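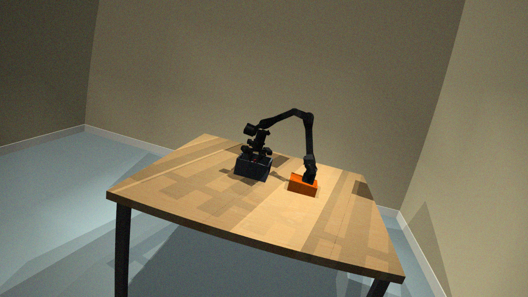
OK so a few of you asked how the move to Vunmont is going and whether I've given up on the sourdough. Long answer coming, get a drink.

First thing, I have not given up on the sourdough. The sourdough may have given up on me. The starter came with me in a jar between my feet for the whole drive and it has been sulking ever since.

For anyone new: I moved here in April for work, from a place at sea level to a town that is very much not. I'd read that baking gets weird when you go up. I figured that meant cakes. I bake bread, I thought, I'll be fine!

I was not fine. First loaf doubled in half the time I was used to, I was on the phone with my sister, and by the time I hung up it had climbed over the rim of the bowl. Baked it anyway. Flat as a dinner plate and sour enough to make my eyes water.

Second loaf I cut the rise way down and it came out like a doorstop. Third loaf I don't want to discuss.

So I did what I should have done in week one and asked a neighbor. Aileen Sison lives two doors down and has been baking here for years. She came over, poked my dough once, and said "too wet, too warm, too long." Then she ate two of my cookies and went home. I love her.

Her advice, once I got her to sit down and spell it out over coffee: less starter, cooler spot, and stop watching the clock. Go by how the dough looks and feels. Mine was on top of the fridge, where it had always lived in the old apartment. Up here that's basically rocket fuel.

What confused me is that the flour here is drier too, so it soaks up more water than I'm used to. So do I add water or hold it back? Aileen says hold back a little, let it sit half an hour, then decide. I've been keeping a spoonful or two in a cup next to the bowl and adding it if the dough feels stiff. Mostly I end up adding it.

The loaf I finally liked used 342 grams of water to 500 of bread flour, 90 grams of starter, 10 of salt. That's my kitchen and my flour, so please don't yell at me if yours turns into soup.

Jhun Salazar asked in my replies if you can just bake at a higher temperature and skip all this. I tried it! The crust went dark before the middle was ready. I've gone back to my normal temperature, lid on for the first half, and I leave it in a bit longer at the end.

Also Jhun, you still have my good bread knife. I haven't forgotten.

Somebody else wanted to know about flour. I've been buying the Plonora bread flour, the big bag, because the little grocery on the corner carries it and I can walk home with it on my shoulder like a baby. Tried a fancy whole wheat from the Saturday market too. Delicious, but go easy, it tears if you look at it wrong. A fifth of the total is as far as I've pushed it.

Rye, though. A spoonful of rye in the starter perked it right up. It had been making these sad little bubbles for weeks and then two feedings later it was pushing at the lid. I yelled out loud in the kitchen.

Cookies, while I'm here: they spread. A lot. My grandma's recipe came out as one giant cookie with corners. I took out a little sugar, added a heaping spoon of flour and chilled the dough overnight, and now they come out as cookies again. Those are the ones Aileen ate.

Pasta takes forever. Beans take until next week. I've made my peace with the beans and I buy cans.

Rhea Gatchalian and her dad Rommel came up to visit last weekend and I made the loaf for them, which was a big deal for me, I was so nervous I fed the starter twice. Rommel had three slices with butter and said it needed salt. Rhea kicked him under the table. He was right though - I'd weighed it before my coffee and I'm pretty sure I shorted it.

I'm at 10 grams every time now and I weigh it AFTER coffee.

Things I still can't do: a proper ear on the crust. I get a little lip on one side and nothing on the other. I've tried a new blade, I've tried a shallower cut, I've tried chilling the dough first. If you have a trick, tell me, I'll try anything except spending money on another basket.

Oh and bagels. Has anyone made bagels up high? Water boils cooler up here so I don't know if I should leave them in longer or just let it go. Tamunoemi Jibrin swears by a full minute on each side but she lives at the beach, so.

Going to try a half batch on Sunday. If they're bad I'm making croutons and you'll hear nothing more about it.

Starter update for those who asked: fed, bubbly, living in the coat closet where it's cool. My jackets smell a little like beer.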